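Saving Energy at Home: Tips That Hold Up and Tips That Don't
1 December 2007

Every winter the same advice comes around on how to shrink your share of the warming problem from the kitchen and the workshop. I tried a pile of it. Some of it is fine. A lot of it is there to sell you something.

Unplugging phone chargers. Go ahead, but don't expect to see it on the bill. My meter couldn't tell the difference between February with them in and February with them out.

Lids on pots. Works, costs nothing. Use the smallest burner that covers the base.

The Vikard plug-in "power saver." I paid for one and ran it for 120 days. It has a green light. I can't find anything else it does.
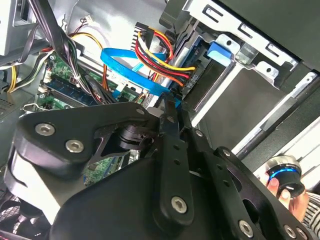 Is it worth washing clothes in cold water? For everyday loads it is, as most of the power a warm wash uses goes into heating the water.

Carbon offsets with your furnace filter. Eradham will sell you a filter and plant a tree somewhere — they don't say where, or who checks on it. Buy the plain filter and change it when it's gray.

Space heater in the shop. Mine is rated at 700 watts and warms my shins. Weatherstrip the door first. I did four sides, threshold included, and now run the heater half as long.

Fridge coils. Pull the plug, vacuum the dust, plug it back in. I doubt the big savings people claim for this, but it's a ten-minute job.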